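Dryer stops mid-cycle and shows F2, Stornusdale laundry room
30th January
By Villads Bjarnason
Print | E-mail

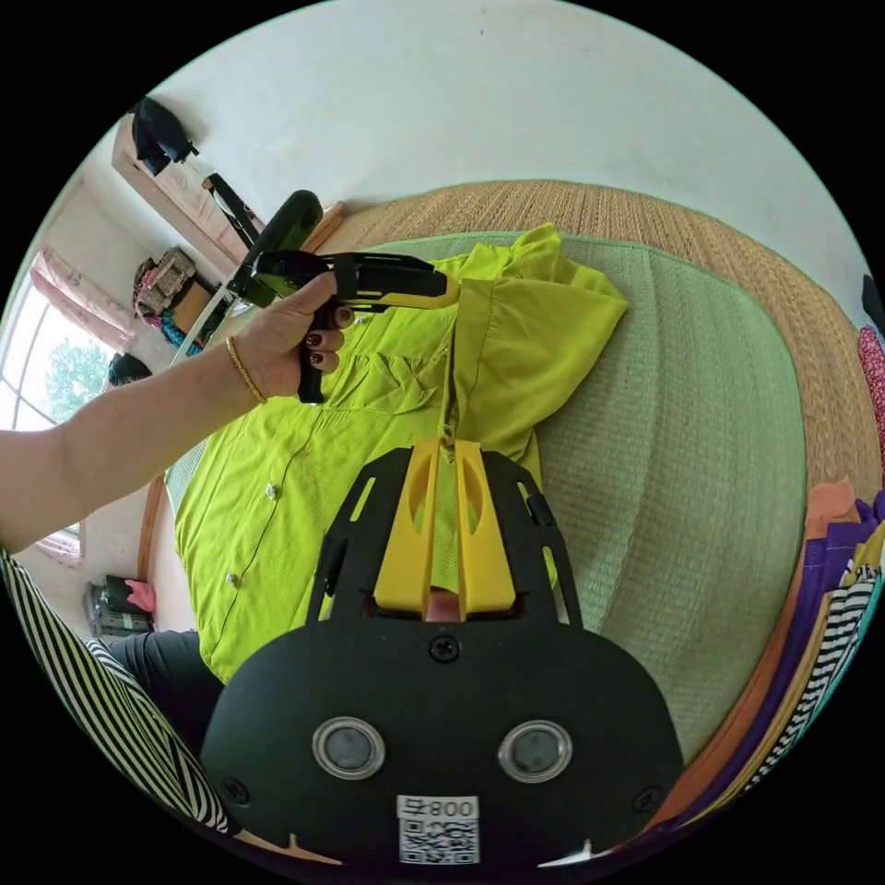 Ticket 308. Reported by Smaranda Voicu. The Veltisska dryer on the left runs for a while, stops with the drum full and shows F2. Pressing Start clears the code, but the machine stops again sooner the second time. Shirts and other light items come out damp at the collar and cuffs. Towels don't dry at all.

The manual lists F2 as "airflow low or exhaust temperature high." It doesn't say how to tell which.

Steps taken:

Cleaned the lint screen and washed it with dish soap. Water had been beading on the mesh, so there was fabric softener residue on it. Ran a load of towels. F2 came back.

Unplugged the dryer, pulled it out and took off the vent hose. Ran it empty with the hose off. Full timed cycle, no code. Put the hose back and got F2 again, so the restriction is past the back of the machine.

Didier Hoarau checked the outside hood. The flap opened only partway. He cleared lint from behind it and brushed out the wall duct. The hose had also been crushed flat behind the dryer, probably when the machines were moved in November. Replaced it with a shorter rigid section.

Ran two full loads on Normal. No code on either. Closed the ticket.

Reopened by Bernadette Pruvost. No F2 this time, but Delicate ends early and leaves clothes wet. Normal is fine.

Delicate uses the moisture sensor and the timed cycles don't. Wiped the two metal strips inside the drum with white vinegar on a cloth. They had a dull film. Delicate now runs to the end with a mixed load of shirts and blouses. A single shirt will still stop early, as it doesn't touch the strips often enough. Use Timed Low for one or two items.

Still open: the dryer on the right has the same soft hose. Ordered a second rigid section from Hervieu. Do not push that machine back against the wall until it is fitted.

Status: left dryer resolved, right dryer waiting on part.

Last updated by Didier Hoarau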